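Lelow Wipe-On Glass and Gloss Cleaner, 15 oz

July
By Philomena Abugri

Back in stock. Same formula as the spring batch, new trigger. The old trigger dripped down your wrist, we heard you, it's gone.

What it is: a streak-free spray for shiny stuff. Mirrors, shower doors, glossy cabinet fronts, enamel, the oven door. No ammonia. Light smell, sort of cucumber, fades in a few minutes. Item no. 1093. Sold single or in a pack of 4.

Not for raw wood, matte paint, or natural stone. Please dont try it on marble, the vinegar in it will etch and we can't fix that for you.
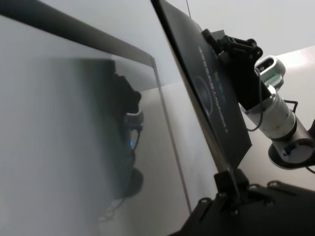

Two sprays is plenty for a medicine cabinet door. Most streaks come from too much product and a tired cloth. Spray the cloth, fold it in quarters, go top to bottom, flip, go again dry. Glossy gray finishes are the fussy ones. A panel like this one throws back soft light and dark all over, so check it from a low angle before you put the cloth away. Go gently along any thin seam, like the silver line here, liquid likes to sit in there. Dry corner of the cloth, done.

Cloths: the Taseck flat weave works best. Terry sheds. Paper towels are OK on windows but leave lint on anything dark. Wash cloths warm, no fabric softner, it leaves a film and then you blame the spray.

Refills come in the Rorklow pouch, fills the bottle 5 times. Cap is the same thread as the old one so keep your bottle.

Store above freezing. If it goes cloudy shake it, still good.

Shop orders and case pricing: ask for Solange Magalhães at the Sulemana counter, mornings are best. Returns on unopened bottles only.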